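El brazo que dobla camisetas y la gente que lo espera

En la nave de Vulach se entra por el muelle de carga, porque la puerta principal lleva meses sin cerradura. Dentro huele a cartón y a vapor de plancha. A las siete de la mañana ya hay seis personas en las mesas de devoluciones, sacando ropa de bolsas de plástico, mirándola al trasluz, colgándola, doblándola, metiéndola en otra bolsa. La empresa tramita lo que los clientes de varias tiendas en línea se arrepienten de haber comprado. Es un trabajo que casi ningún comprador imagina y que sigue haciéndose, prenda a prenda, con las manos.

Desde junio, al fondo de la nave, detrás de unos paneles grises, funciona lo que en la casa llaman «la célula». La instaló Zindatum, un proveedor que llegó con una presentación de sesenta diapositivas y una frase que los encargados todavía repiten, unos con fe y otros con sorna: 500 prendas por turno. La frase no llevaba fecha. Tampoco decía qué prendas.

Conviene detenerse en eso. Una camiseta de algodón recién planchada es un objeto bastante dócil. Un vestido de viscosa que ha pasado cuatro días hecho una bola en el maletero de alguien es otra cosa, y la mayor parte de lo que llega a Vulach se parece más a lo segundo. La tela cede, se escurre, se pega a sí misma. Una operaria con diez años de mesa encuentra la costura del hombro sin mirar. Si se le pregunta cómo lo hace, se encoge de hombros y coge la siguiente.

Los técnicos de la célula no discuten nada de esto. Son gente joven, amable, que come en la misma sala que los demás y que habla de su máquina con más prudencia que el folleto. Uno de ellos me explicó que las bolsas son lo que más guerra da: pesan poco, brillan y cambian de forma con cada toque. Estuvo un buen rato contándome la diferencia entre un plástico que cruje y uno que no. Le pregunté cuándo estaría la célula en la línea. Dijo que eso tendría que preguntárselo a otros.

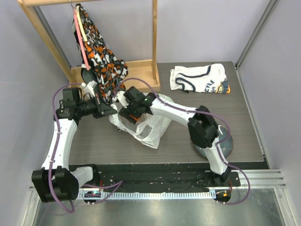 Los otros, los de la oficina de arriba, manejan un calendario en el que la automatización aparece como una barra verde que va creciendo hacia la derecha. En la planta viven de un calendario distinto. A dos trabajadoras con contrato temporal no se les ha renovado «a la espera de ver cómo evoluciona el proyecto», según la nota que se colgó junto a la máquina de café. La célula no está en producción, pero sus efectos sobre la plantilla sí. Esta es una rareza de la época que apenas se comenta: el robot cambia el trabajo mucho antes de saber hacerlo.

Hay también cambios más pequeños. Las mesas tienen ahora un orden obligatorio, con el perchero a un lado y lo doblado al otro, porque así lo pide el sistema para el que algún día habrá que preparar las prendas. Antes cada cual montaba su sitio a su manera. Una de las veteranas, zurda, pasó tres semanas con dolor en la muñeca hasta que le permitieron volver a darle la vuelta a todo. La dirección lo presentó como una muestra de flexibilidad. Ella lo cuenta con menos entusiasmo.

El argumento a favor es conocido y no es tonto. Doblar ropa durante ocho horas destroza la espalda, la rotación es altísima y cuesta encontrar quien quiera quedarse. Si una máquina pudiera encargarse de la parte más monótona, las personas harían la revisión, que exige criterio: decidir si una mancha sale, si un hilo suelto es un defecto, si alguien se ha puesto el traje para una boda y lo devuelve con el perfume todavía encima. Así lo defiende Zindatum y así lo repite Vulach en su boletín interno.

El problema es que la revisión y el doblado no son dos tareas. Quien dobla, revisa. Los dedos detectan el botón flojo mientras la prenda gira, y es en el último pliegue cuando aparece la quemadura de plancha que nadie había visto. Si se separa una cosa de la otra, alguien tendrá que mirar lo que la máquina ya ha doblado, desdoblarlo cuando haya duda y volver a empezar. En la planta lo dicen sin rodeos: va a ser lo mismo, con un paso más y con menos gente.

Un precedente cercano invita a la cautela. En Cheetham, un almacén de calzado situado en el mismo polígono, se montó hace unos años una línea automática de empaquetado que iba a funcionar sola el 96 por ciento del tiempo. Quienes trabajaron allí recuerdan sobre todo el resto. Cada parada exigía que alguien corriera, abriera la tapa, sacara la caja atascada y reiniciara. Ese alguien cobraba la categoría más baja, dado que oficialmente solo «asistía». La línea sigue en marcha. También siguen las carreras.

En Vulach el comité de empresa ha pedido tres cosas por escrito: que las pruebas no sirvan para fijar ritmos a las personas, que haya un compromiso de recolocación y que se publiquen los resultados reales de la célula, incluidos los fallos. A lo primero se le ha dicho que sí, de palabra. Lo segundo «se estudiará». Sobre lo tercero, la respuesta es que los datos pertenecen al proveedor.

Mientras tanto ha entrado un cliente nuevo, Viltska, que vende ropa infantil y devuelve unas cantidades que han obligado a abrir un turno de tarde. Para cubrirlo se ha recurrido a una agencia. Las nuevas aprenden de las de siempre, de pie, a toda prisa, con una camiseta en cada mano. A las tres suena el timbre, se apagan las planchas de la primera fila y las que se van dejan las mesas colocadas, con el perchero donde manda el plano. La zurda, antes de irse, le da la vuelta al suyo.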